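Speaker notes — "The Table Where Everything Lands"
Clamuneck Home Evening, 2022-10-14

Slide 1. Title up, wait for the chairs to stop scraping. Say hi, thank Kurkar for the room. Ask for a show of hands: who has a table at home that you can't eat at right now? Put my own hand up first. Don't rush this bit, people like looking around to see who else has a hand up.

Slide 2. Okay, so I want to talk about the landing table. Every home I go into has one. You come in with your arms full, and there it is, flat and at just the right height. I do tidying for a living and mine is still the worst surface in the house (pause, let them enjoy that).

Leave the next slide up for a bit before talking.

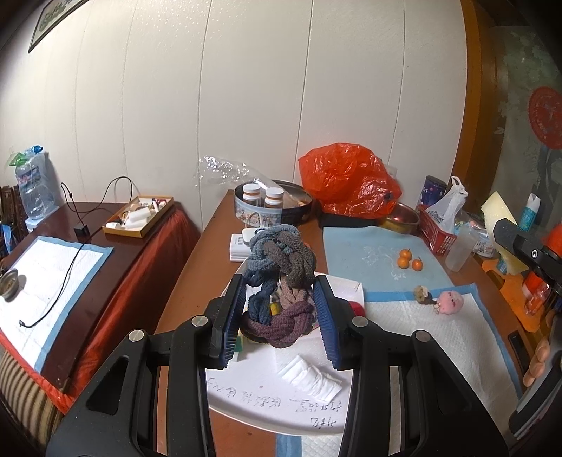 Notes and slides: the Cirkik tidying desk
Talk length: 38 minutes, plus questions

Slide 3. Ask them to shout out what they'd move first. Last time half the room went for the big red-orange bag, and I get it, it's shiny and it takes up a lot of room. I'd leave it. Big things are easy to see and easy to move, so they trick you into feeling busy. I start with whatever is small and soft. Knit things, tissue packets, anything that slides under something else and stays there until December.

Then the fruit. Three little orange fruits on a pale blue mat, and I love that mat! Food with its own spot on a messy table is a good sign. Somebody has already decided where something goes, and you can build out from there. Say this slowly, it's the main point of the first half.

Slide 4. Trays and baskets. My rule is that a tray has one job. The minute it holds yellow things and green things and a packet of tissues, it's just a smaller table. Baskets are a bit different — I let a basket be a mix, as long as I can lift it with one hand and carry it out of the room. Bags inside baskets: fine for a day. Tell the story about the Yip job here if we're on time. It was 64 plastic bags, all inside one other plastic bag, under one sink. (If we're running late, skip to the paper.)

Slide 5. Paper goods. I have strong feelings. Tissues, paper towels, napkins, they come in soft packs that won't stand up and won't stack, so they drift. Pick one drawer. One pack open, the rest out of the room, and please don't open the second one because it was closer.

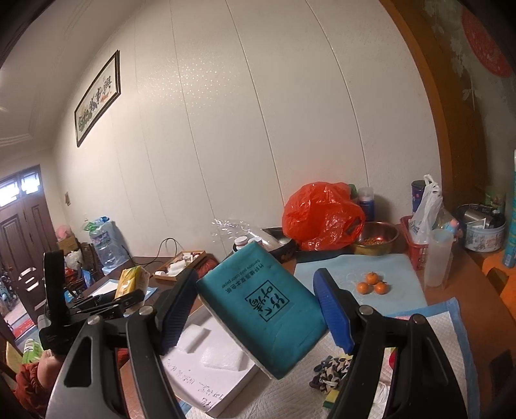 I buy bamboo paper myself now and it's the same story, the pack goes wherever my hand was last. What worked for me was a shoebox lid on the shelf by the kitchen door. Ugly, free, been there for 2 years. I did try a nice wire holder from a store and it lived on the table, holding nothing, for months.

Slide 6. Cloths and sponges. Quick one. If a sponge is on the table it's either on its way to a job or it got left behind, so ask which, and put it back at the sink either way. Cloths the same. I fold mine in thirds but I don't care how you do it.

Slide 7. The ten-minute version. Set a timer. Small soft things, then paper, then anything with a lid, then bags. Food last, and only if it's in the wrong place. Wipe down what you can reach. When the timer goes, stop, even if it looks half done.

Handout is on the chairs, 373 words, one side. Remind them the Cirkik sign-up sheet is by the door — and bring a pen this time!

Questions. Someone will ask about cords. Say I label mine with tape and lose the tape.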